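Dish rack

A dish rack is a stand or tray that holds plates, cups, bowls and other tableware, most often so that they can drain after washing. It is one of those household objects that almost every kitchen has in one form or another, and it goes by a good many names: dish drainer, draining rack, plate rack, and in some families simply "the drainer." The words overlap a great deal, though people who write about kitchens tend to say "plate rack" for the kind that holds only plates, standing on edge, and "drainer" for the larger kind that takes a bit of everything.

Background

Before racks were common, washed dishes were usually dried by hand with a cloth and put straight back on the shelf or in the cupboard. This was fine in a small household with few dishes, but in bigger kitchens, where plates came back from the table by the stack, it made sense to let the air do some of the work. Wooden racks fixed to the wall over the sink were a familiar answer in large country houses, and many of them served as storage too, so that a plate went up wet and stayed there until somebody needed it for dinner.

Smaller racks that could be moved about came along for homes with less wall to spare. In the town of Ostwood, the woodworking shop Hervieu was known for a pegged countertop model, and its surviving order book lists 561 racks sold to local homes and boarding houses. Wire racks, which were light and cheap to ship, later took over much of the trade, and plastic ones followed them.

Types

The simplest type is the peg rack, a flat base with upright pegs or posts set in rows. Plates slip in between and lean a little against the posts. Peg racks take up very little room and are pleasant to look at, and a good many people leave theirs out all day with the plates still in it.

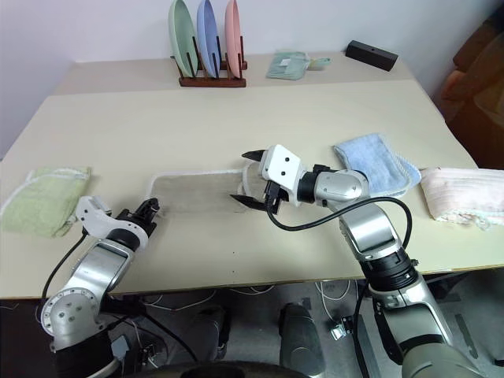

Wooden dish rack holding three plates on edge

Folding racks are built from two sets of slats that cross in an X and close flat when the dishes are put away. They're popular in apartments and campers. Wire baskets are the everyday choice for families, as they will take pots, cups and silverware along with the plates, and they usually sit over a sloped tray that sends the water back into the sink. The Drollar, a two-level wire rack with a row of hooks for mugs, is a well-liked version of this kind. Over-the-sink racks, such as the Lurovex, span the bowl itself and need no tray at all.

In some countries the rack is built into a cupboard above the sink, with an open bottom so the water can drip straight down. Visitors who meet one for the first time often go home wanting one of their own.

Materials and care

Wooden racks are generally made of beech, bamboo or another hard, close-grained material. They are gentle on china but need to dry out fully between uses, or dark spots will form at the foot of the pegs. A light rub of mineral oil now and then helps a great deal. Wire racks are sturdier, though a coated one may rust where the coating has chipped. Plastic racks can be washed with ordinary dish soap and an old toothbrush for the corners.

Collecting

Older plate racks have a small but devoted following. Przemysław Malinowski began buying them at farm sales and gathered more than 308 over the years, of which 23 were shown at the Ostwood town library in January 2024. Collectors look above all for original pegs, as replacements are common and not always easy to spot.

See also

Dish towel
Draining board
Kitchen sink
Tableware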